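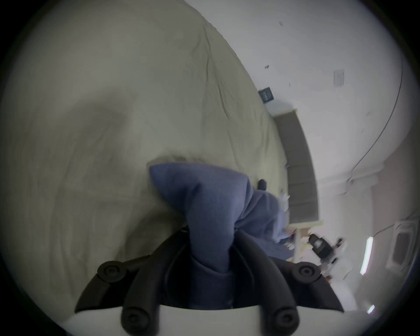
Fig. 23. Blue-grey cloth on the bed, crumpled.

Print this page | E-mail this page

Section 4: Using the bed as a folding surface

The Flasbridge guest rooms have no folding table. They have a bed, and the bed will do, provided you follow the steps below and resist lying on it.

4.1 Preparing the surface

1. Strip the bed of anything that can move: books, chargers, breakfast.
2. Smooth the bedding with the flat of your hand, working from the headboard down. Fine creases may be ignored. Lumps should be investigated.
3. Tip the washing out at the foot end, then bring items up one at a time.

Note: Do not fold on top of the pile. Erhan Soylu folded on top of the pile all through November and is still short of a pillowcase.

4.2 Opening out a bundled item

4. Take hold of the item where it is most twisted and lift it clear of the bed.
5. Shake twice. A third shake is permitted for towels.
6. Lay it down with the longest edge towards you. If you can't tell which edge that is, you have a T-shirt – find the neck and start again.
7. Fold in the sides, then fold from the bottom up. The finished item should fit the Prokix shelf, which is 78 cm wide and unsympathetic.

Caution: Thin fabrics slide off the edge of a mattress with very little encouragement. Keep trailing ends on the bed.

4.3 Phones and other small items

8. Phones may stay on the bed while you work, side by side and screen up, at the headboard end. Slate-blue garments and the like go over to the other side of the duvet, well away from them.
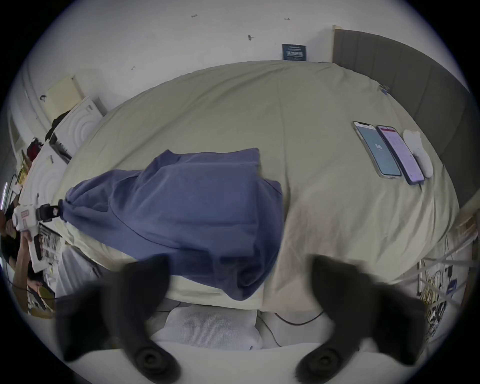
9. Before you lift the duvet, collect the phones. Then check for clips, as a small blue one is easily missed against bedding you have stopped looking at.
10. Carry the folded stack to the shelf in both arms. Chins are not a approved load restraint, whatever you may have seen in Room 431.

Note: For fitted sheets, see the Cieślak supplement, and allow yourself the evening.

Page last updated: November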